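Häufige Fragen zur Rückgabe von Verpackungen

Welche Kunststoffteile nimmt die Annahmestelle Flovetti an?
Angenommen werden klare Schalen, Einlagen und Folien bis 500 g je Abgabe. Etiketten sind vorab zu entfernen.

Müssen größere Teile zerkleinert werden?
Ja, sofern eine Kante länger als 28 cm ist. Für den Zuschnitt genügt eine stabile Küchenschere.
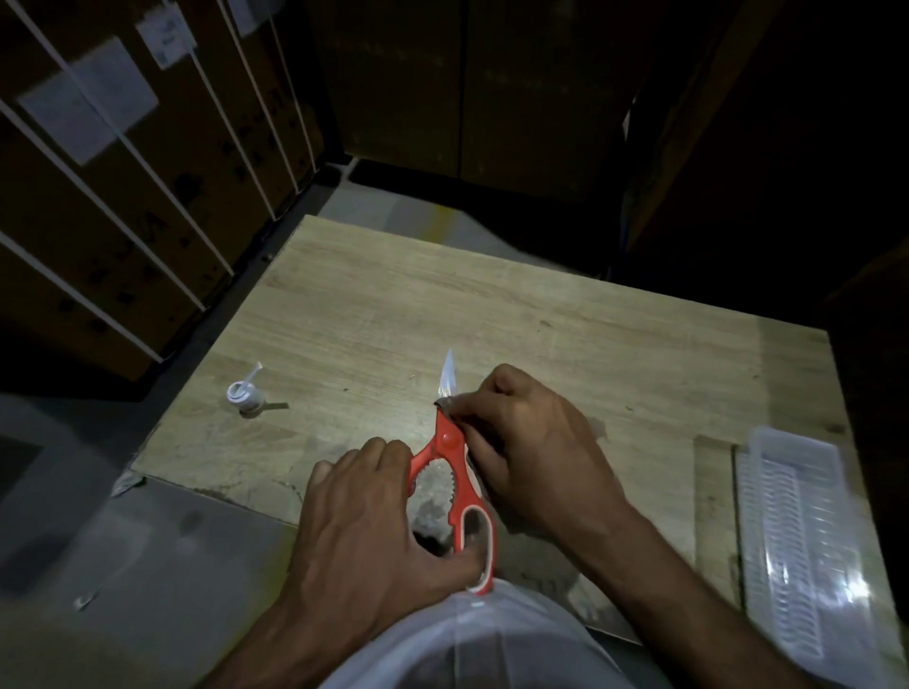 Spitze Reste sind gesondert in einem verschlossenen Beutel abzugeben. Klebstoffflaschen gehören nicht in die Sammlung.

Wie werden Kartons abgegeben?
Kartons sind flach gefaltet anzuliefern, höchstens 5 Stück je Haushalt.

Gilt die Regelung auch für Gewerbebetriebe?
Nein. Betriebe wenden sich bitte an die Stelle Esteves.

Stand: 19.2.22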